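7월 9일 (토)

## Prinberg 접착제, 면 캔버스 적층 시편 박리 시험

지난번 기록에서 이어짐. Paracha 원단(평직 면 캔버스, 가공 없음)을 수성 접착제 Prinberg로 두 겹 붙인 시편의 박리 강도를 다시 측정했다. 2월 데이터는 시편 폭 편차가 커서 비교용으로 쓰지 않기로 함. 당시 재단은 가위로 했고, 이번에는 로터리 커터와 강철 자를 썼다.

### 시편 준비

- 원단은 경사 방향으로 재단. 위사 방향은 다음 주로 미룸.
- 재단 전 다림질. 스팀 없음.
- 조건별 시편 6개. A조건은 한 면 도포, B조건은 양면 도포.
- 도포는 고무 스퀴지. 붓은 결이 남아서 제외.
- 합지 후 유리판 사이에 넣고 추로 누름. 추는 시편 묶음당 1000 g 한 개.
- 양생 14시간. 창문 닫고 제습기 켜 둠.

A조건 세 번째 시편은 합지할 때 한쪽 끝이 말려 들어가서 폐기하고 새로 만들었다. 번호는 A3b로 표기. 원래 A3는 봉투에 넣어 서랍에 보관 중이니 실수로 측정하지 말 것.

접착제 점도는 통 윗부분과 아랫부분이 눈에 띄게 달랐다. Sedent 교반봉으로 저은 뒤 거품이 가라앉을 때까지 뚜껑을 덮어 두었다. 희석은 하지 않음. 통 바닥에 굳은 덩어리가 조금 있어서 체로 걸러 썼고, 거른 찌꺼기는 따로 무게를 재지 않았다. 다음에는 재 둘 것. 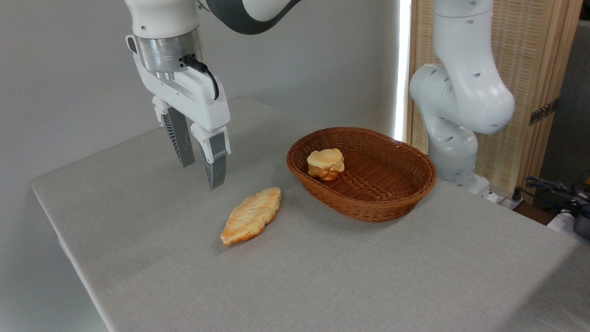 ### 측정

T형 박리, 일정 속도. 클램프 간격과 속도는 2월 설정을 그대로 불러와 사용했다. 로드셀 영점은 시편을 갈 때마다 다시 잡았다. 그래프 앞쪽의 급상승 구간과 끝부분은 잘라내고 가운데 구간 평균만 사용.

A조건은 대부분 접착층과 한쪽 원단의 계면에서 떨어졌다. 도포하지 않은 쪽이다. 떨어진 면을 손톱으로 긁어 보면 실의 튀어나온 부분에만 접착제가 묻어 있고 골에는 거의 들어가지 않았다. 스퀴지 압력을 높이면 도포한 쪽의 침투는 좋아지지만 반대쪽으로 넘어갈 양이 줄어드는 것으로 보인다. 확인은 안 됨.

B조건은 접착층 내부 파괴와 계면 파괴가 섞여 나왔다. 그래프의 톱니 폭이 A보다 크고 평균도 높다. B5는 중간에 값이 한 번 뚝 떨어졌다가 회복되었는데, 떼어낸 면을 보니 그 위치에 기포 자국이 있었다. 평균에서 빼지 않고 비고란에만 적었다.

폭으로 나눈 값은 표계산 파일에 정리해 두었다. 파일 이름은 기존 규칙대로. 단위는 N/cm로 통일했으니 옛 시트의 N/25 mm 값과 바로 비교하지 말 것.

### 마모와의 관계

Flindandale 쪽에서 요청한 건 박리 강도 자체보다 반복 굴곡 후의 유지율이다. 가방 바닥판용이라 접히는 자리가 정해져 있다. 굴곡은 최대 3950회까지 돌리고 같은 방법으로 박리하기로 합의된 상태. 굴곡용 시편은 아직 재단하지 않았다. 접히는 선이 경사와 직각이 되는 방향이 우선이다.

B조건만 굴곡 시험에 넣을지, A도 같이 넣을지는 미정. A는 초기값이 낮지만 도포량이 적어서 뻣뻣함이 덜하다. 손으로 접어 보면 차이가 분명하고, B는 접힌 자국이 하얗게 남는다. 용도상 이 자국이 문제가 될 수 있어서 굴곡 전후 표면 상태도 기록하기로 한다. 굽힘 강성은 캔틸레버법으로 따로 잰다.

### 메모

- 유리판 한 장 모서리에 이가 나감. 테이프로 감아 두었음. 교체 필요.
- 로터리 커터 날은 재단을 마치고 새것으로 교체. 쓰던 날은 종이용 통으로.
- 제습기 물통이 아침에 가득 차서 멈춰 있었다. 언제 멈췄는지는 모름. 양생 후반의 습도 기록이 없으므로 결과표에 표시해 둠.
- 도포량 측정: 합지 전 무게만 재고 건조 후 무게를 빠뜨린 시편이 A1, A2. 나머지는 둘 다 있음.
- 스퀴지는 쓰고 바로 미지근한 물로 씻을 것. 굳으면 날이 고르지 않게 된다.

### 다음 작업

1. 위사 방향 시편 재단, A와 B 모두.
2. 중간 도포량 조건 하나 추가(가칭 C). 양면 도포, 한쪽은 얇게.
3. 추 무게를 두 배로 올린 B조건. 기포가 줄어드는지 단면으로 확인.
4. 굴곡 시험기 예약 확인. 클램프 고무가 닳았으면 먼저 교체.
5. Prinberg 새 통 개봉 시 로트 번호를 여기에 옮겨 적을 것. 지금 통은 라벨이 젖어서 끝 두 자리를 읽을 수 없음.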